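Kaimal Repair Room – Parts Bin Inspection
Date: September 28, 2021
Checked by: Neema Massawe
Area: small electrical parts, yellow plastic bins

1. Bin body free of splits – OK
Comment: Scuffs and hairline scratches on the floor of the bin. Surface wear, no action. Check again in May.

2. Rim and ridge free of sharp edges – OK
Comment: Run a gloved hand along both sides. Small scratch on the ridge, not raised.

3. Circuit boards kept apart from metal parts – NEEDS WORK
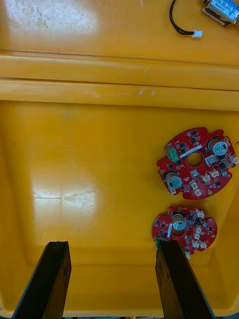 Boards should go in antistatic bags before they go in any bin. Bags are on the Nerard shelf, stock number 594. Tia Mottram to reorder when the box is down to 6.

4. Leads and connectors undamaged – OK
Comment: Look for nicks where the wire enters the plug. Do not lift a solenoid by its wires.

5. Solenoids: plungers and springs in place – OK
Comment: Springs seated. Push each plunger by hand before it goes back to stock – if it sticks, tag it and set it aside.

6. Solenoids marked – PARTLY
Comment: One has a handwritten C on the housing. The key for the letters is missing from the binder. 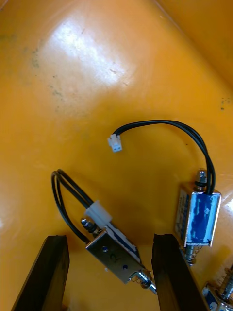
Tia Mottram: The letters are from the Storncombe order. C means bench tested, not yet fitted. I will put a new key in the binder and tape a copy inside the cabinet door.

7. Bin wiped out – NOT DONE
Comment: Smudges and dark specks on the plastic. Dry cloth only while parts are in the bin.

Items 3, 6 and 7 stay open until signed off.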